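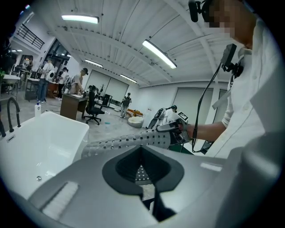
Chère Teresa, cher comité Grutura, je vous écris ce point d'étape de février avec un thé à la main et les pieds sur un carton de catalogues, ce qui résume assez bien l'état de l'atelier ! L'essentiel d'abord : le cours de couture du soir tourne, il est plein, et le module « chemise », celui que vous avez accepté de financer sans trop savoir si quelqu'un viendrait, a pris le dessus sur tout le reste. La chemise blanche boutonnée, toute simple, comme celle qu'on voit de près sur la photo, c'est exactement ce que les gens veulent apprendre à faire. J'avais prévu des tissus à fleurs, des rayures, du liberty un peu chic... ils restent sur l'étagère. Tout le monde réclame du blanc, et le blanc ne pardonne rien : la moindre couture de travers se voit depuis le couloir.

Où en est-on ?

Nous avons ouvert à Cundwood avec 60 inscrits, répartis en groupes du matin et groupes du soir. Le créneau de 19 heures a été complet tout de suite, celui de 10 heures s'est rempli plus doucement (beaucoup de retraités, quelques parents entre deux trajets d'école). J'ai fini par décaler le matin d'une demi-heure à cause du bus de Brastbridge, et depuis les retards ont presque disparu. J'aurais dû regarder les horaires avant, je sais, Renu me l'avait dit.

Côté machines, c'est la partie la moins glorieuse du rapport. Deux des machines rachetées à l'ancien collège sautent des points dès qu'on passe trois épaisseurs, et justement, un pied de col, c'est épais. Renu Sengar les a démontées un soir, elle a changé les aiguilles, refait la tension, nettoyé des années de peluches sous la plaque. Une des deux marche très bien maintenant. L'autre ne sert plus qu'aux ourlets - elle s'en sort, mais je ne lui confierais pas un poignet.

Le col, parlons-en

Si vous me demandez où partent les heures, elles partent dans le col. J'avais compté une séance, il en faut deux, parfois un bout de la troisième. Le patron Maurya que nous utilisons est joli mais avare en repères, et les débutants montent le pied de col à l'envers avec une constance qui force le respect. J'ai donc redessiné la fiche, avec des crans en plus et une lettre sur chaque face, et je fais maintenant coudre un col d'essai dans du vieux drap avant de toucher au bon tissu. On perd une heure au début et on en récupère bien plus à la fin. Les boutonnières viendront en mars, j'ai déjà prévenu tout le monde de garder des chutes pour s'entraîner.

L'argent

La popeline blanche nous a coûté 289 euros pour le premier lot, livraison comprise, et j'en suis plutôt contente, elle se repasse bien et ne glisse pas sous le pied-de-biche. J'ai dépensé 70 euros de plus que prévu en fil et en entoilage. L'entoilage, c'est ma faute : j'avais pris du thermocollant bon marché qui faisait des bulles au repassage, il a fallu tout racheter. La réserve couvre l'écart, je ne vous demande rien pour l'instant. Les factures sont rangées dans la pochette bleue, Teresa, et je vous enverrai les copies dès que l'imprimante voudra bien me reconnaître.

Ce qui reste à faire

Il me manque toujours une vraie table de coupe. Nous coupons sur deux bureaux poussés l'un contre l'autre, avec une petite marche au milieu, et chaque dos de chemise passe dessus (on s'y fait, mais le droit-fil en souffre). La salle de Brastbridge en a une, à bonne hauteur, qu'ils n'utilisent plus beaucoup. J'ai demandé si on pouvait la récupérer, j'attends la réponse et un coup de main pour le transport.

J'aimerais aussi votre avis sur la suite. Plusieurs élèves du soir voudraient enchaîner avec un module de retouches : raccourcir des manches, reprendre une taille, retourner un col usé. Ça coûterait presque rien en tissu, chacun apporterait ses vêtements, et ça collerait bien avec ce que vous aviez écrit dans l'appel à projets sur la réparation. Dites-moi si je peux l'annoncer avant Pâques ou si vous préférez attendre le prochain budget.

Passez nous voir quand vous voulez, de préférence un soir de manches, c'est plus calme que les soirs de col !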